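Chapter 6
Learning to Pick Up Cloth from Demonstrations

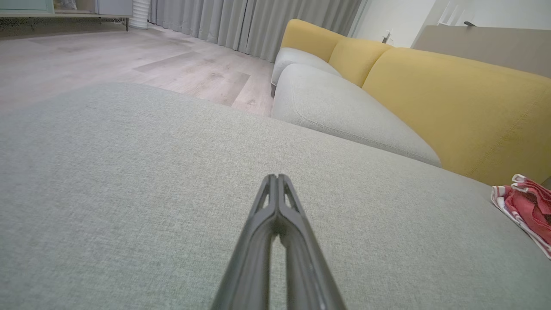 Figure 6.1 View from the wrist camera, with the fingers close above a grey seat cushion. The target cloth is at the far right.

6.1 Why cloth is a separate problem

The objects in Chapters 4 and 5 had one useful property in common. A mug or a box keeps its shape while the arm moves towards it, so a grasp planned from one view is still a grasp when the fingers arrive. Once the pose of the object is known, every point on its surface is known as well, and the planner can work from a stored model.

A cloth has no pose in this sense. Dropped twice from the same height, it will lie in two different heaps, and a model of the flat cloth says very little about either of them. The number of values needed to describe its shape is so large that we do not try to estimate them all. The methods in this chapter leave the full shape unknown. They look for something much smaller: one place where two fingers can close on the material and lift it.

The cloth in Figure 6.1 is bunched into loose folds, and one corner is lifted upward. A raised corner or a standing fold is a good place to grasp, as the fingers can pass on either side of it. A flat area of cloth is a poor one. The fingers have to press down and pinch, and if the surface underneath is soft they may close on that as well.

Sofas bring this second difficulty out clearly. On a table, the height of the support is the same everywhere and does not change when touched. A seat cushion slopes, gives under load and has seams of its own, which a fold detector will often mark as folds. In Figure 6.1 the near cushion slopes away towards the back, and a seam line runs along the front of the next one. Both are ordinary features of the furniture, and both caused errors in the early versions of the detector described in Section 6.4.

6.2 The Molonik data

Most of the results in this chapter come from the Molonik data, collected in furnished rooms at Sakholm and Krajčí by a group led by Gerrit Aerts. The version used here is the release of 2019-01-23. Later releases add kitchens and bathrooms, but change the file layout, and the exercises at the end of the chapter will not run on them without alteration.

The release holds 1710 demonstrations recorded in 14 rooms. In each one, a person guides the gripper to a piece of cloth, closes it, lifts the cloth clear and sets it down somewhere else. The wrist camera records throughout, together with the finger opening and the motion of the wrist. There is no second camera in the room. This was a choice made early on by the group, and it has three effects that matter for the rest of the chapter.

First, the fingers are always in view and always in the same part of it. The network can therefore learn where the point of contact will be without being given a calibration. In Figure 6.1 the fingers are pressed close together and taper to a narrow tip, and the tip marks the place from which distances to the target are judged.

Second, the target can leave the view. The cloth in Figure 6.1 is already only partly visible. A small turn of the wrist to the left would lose it altogether, and a policy that looks only at the current picture would then have nothing to act on. Section 6.5 deals with this by giving the policy a short memory.

Third, nearby surfaces take up a great deal of the picture. Much of what the camera records during an approach is upholstery with a fine, regular weave, and weave of this kind gives weak information about distance. The far parts of the room – floor planks, curtain pleats, the edges of doors and cabinets – are often more useful for working out how the wrist has moved, even though the robot will never touch them.

6.3 Phases of a demonstration

It is convenient to divide each demonstration into four phases: search, approach, grasp and transfer. The borders between them are found from the recorded signals and are not marked by hand.

Search lasts from the start of the recording until the target first stays in view for one full second. Approach follows, and ends when the finger opening begins to fall for the last time before a lift. Grasp ends when the wrist starts to rise with the fingers closed. Transfer is everything after that.

The words "for the last time" in the rule for approach are needed. People guiding a gripper often open and close it on the way, and some prefer to travel with the fingers shut and open them late. A single picture with closed fingers cannot be placed in a phase by the fingers alone. Readers who train a phase classifier on finger opening only will find that it confuses approach with transfer, and Exercise 6.2 asks for the size of this error in each room.

Of the 1710 demonstrations, 57 could not be divided by these rules. In most of them the person let go of the cloth and took hold of it again without lowering the wrist. They are kept in the release under a separate label and are left out of all the training runs in this chapter.

6.4 A first baseline

We begin with the simplest method that gives a usable result. The network takes one picture and returns one point in it, the proposed place to grasp, together with a direction for closing the fingers. The training target is the place where the person finally grasped, carried back through the approach by following the motion of the wrist. Nothing in the network represents the shape of the cloth.

The baseline was tested on a mobile arm in a room at Merkasley that does not appear in the training data. Each method was given 100 attempts, with the cloth dropped afresh before every one. An attempt counted as a success if the cloth was lifted clear of the seat and held for three seconds. The baseline succeeded in over half of them. Its failures were of two main kinds. In the first, the point jumped from the cloth to a cushion seam as the camera came closer. In the second, the point was well placed but the fingers stopped short or pressed too deep, having misjudged the height of the cushion.

The first kind of failure can be reduced by training on more pictures of bare upholstery, labelled as containing no target. The second cannot, and Section 6.5 takes it up by adding the history of the wrist motion to the input. Before reading on, the reader should make sure of the camera geometry in Section 3.2, in particular the relation between the wrist frame and the finger tip, which is used from here on without further comment.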